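十一月的Urirville，下午四点天就黑透了。我坐在Junora的三号实验间里，跟一只夹爪较劲，已经较到第八个晚上了（我妈在电话里问我是不是谈恋爱了，我说差不多吧，对方脾气挺大的）。

问题说出来很丢人。规划器给的轨迹漂漂亮亮，仿真里跑84遍一遍都没掉过链子，一上真机，手指快挨着积木的时候它就开始犹豫。真的是犹豫！往前送3毫米，停住，退一点，再送。Pramila管这叫“相亲步”。她写的感知模块，我写的控制，所以我俩每天晚上的保留节目就是互相甩锅。

“你的位姿在抖。”我说。

“你的阻抗参数像石头。”她头都不抬，继续吃她的橘子。

后来我索性不看曲线了，把腕部相机的画面一张张翻出来看。翻到半夜，眼睛都花了，忽然停在一张上。

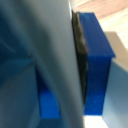

腕部视角，灰色的手指后面还露着一条蓝。

我盯着那条蓝看了好久。右边那块蓝的立得端端正正，顶面、正面、棱线全有，谁来了都认得出。可手指后头还藏着窄窄的一条，也是蓝的，从缝里探出来，跟偷听似的。我把Pramila的椅子拽过来，连人带橘子。

“你的分割，碰到这种情况怎么办？”

她不嚼了。过了一会儿，她说：“同色的，中间隔着手指……它可能会并成一个。”

“并成一个的话，中心在哪儿？”

我们俩一起看向那根灰手指。中心就在它身上嘛！规划器每来一帧就觉得目标又挪了窝，一会儿是右边那块，一会儿是一个横跨手指的大家伙，我那可怜的控制器夹在中间两头哄，能不犹豫吗。我这八天调的参数，等于在给它吃镇静剂。

接下来的活儿倒是快。Pramila从运动学里算出手指的投影，当遮罩扣掉，遮罩两边的碎块不许随便认亲。我这边加了个小滤波，靠近的最后那段路，目标跳得太远就先不信，沿用上一帧的。一共改了18行，其中还有两行是注释，一行是她骂我的，我没删。

凌晨两点，我们把它放到真机上跑。Sibel Altıntaş正好来取落下的围巾，站在门口没走，围巾攥在手里。

手臂下去了，没停，没退，没相亲。

“就这样？”Sibel问。

“再跑一次。”Pramila说。

我按了回车，顺手从她桌上拿了一瓣橘子，酸得要命。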